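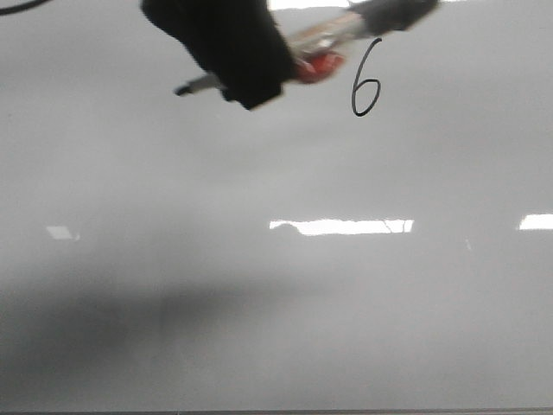

Open day at Nirura: anyone else go?

cowie_lad
Went along to the Nirura open day in September 2020 and the best bit for me was the arm writing numbers on a whiteboard! I got a lovely clear 6 while I stood there (bit skinny, but better than mine). Gadisa Habte was running it and let us ask anything. Well worth the bus fare.

teapot96
I was there too and I have to say I was a bit let down. 18 of us crammed round one board, and it's a 6. My daughter does those. I liked the Henow sorting line more, at least you could see what it was for.

cowie_lad
Fair enough, but have you ever tried getting a machine to hold a pen? Press too hard and you squash the nib, too soft and you get nothing. Gadisa said they'd done 2,000 practice goes before letting the public in.

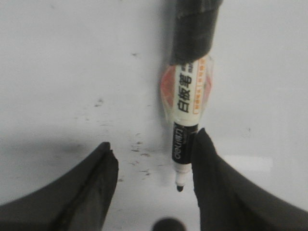 Basen Makers Club – Robots & Gadgets board

wondimu_t
Wondimu Teshome here, I helped on the door. The pen is a plain deli whiteboard marker, nothing clever about it. The grip is the hard part, teapot96, the writing comes after.

teapot96
OK, I'll give you the grip. Still think they should have let the kids pick the numbers.

wondimu_t
I'll pass that on. There's another one in October, up to 200 places this time.

cowie_lad
Put me down for two! Is the Henow line running again as well?

wondimu_t
Should be, waiting to hear back from them.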